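Search this notebook Go

Maple board for the blue table, finish and flatness

October - bench notes, posted by the shop 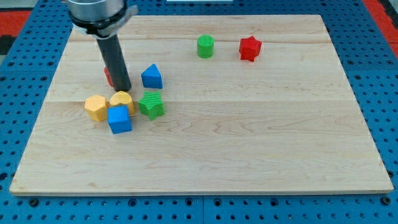 The glue-up came out of the clamps in the morning and I let it sit until after lunch before touching it. Glue squeeze-out was heavier on the underside. Scraped it while it was still a bit rubbery, then went over both faces with the card scraper and the sander. Stopped at 220 grit. Going finer makes the face too slick for the small blocks, as we found on the Skilum board last spring.

Checked flat with the long straightedge, corner to corner both ways. There is a slight cup along one seam, enough to pass a slip of paper under the straightedge but not a business card. Leaving it. If it moves more once the heating comes on I'll put a batten underneath - two screws in slotted holes so the wood can travel.

Finish: one thin coat of the Binska hard wax, rubbed out with a rag. Used 54 ml for both faces and the edges, out of the 500 ml can, so there is plenty left for the next ones. Can is back on the second shelf with the lid taped. Please don't put it by the radiator again.

Block colors. The paint on the Perron set chips at the corners when the pieces knock together in the box. I touched up 2 of them with leftover enamel and the match is only fair. They read a little darker under the overhead lights. The Plidum set has a softer paint but holds up better, so I'd order that one next time if the price is the same.

Pale maple is a lot easier to work against than the old dark board. The yellow pieces used to be the only ones you could pick out from across the room. I'd still like a matte finish to compare, as the wax throws some glare late in the afternoon.

To do:
- break the bottom edges with a block plane, they are still sharp
- cut cork pads so the board doesn't creep on the metal
- weigh the board before and after a week in the room
- find the lid for the block box
- order more 220 discs, 2 left in the drawer

Offcuts are in the bin under the saw, long enough for drawer fronts if anyone wants them.

Filed under: Woodwork, Table setup, Finishes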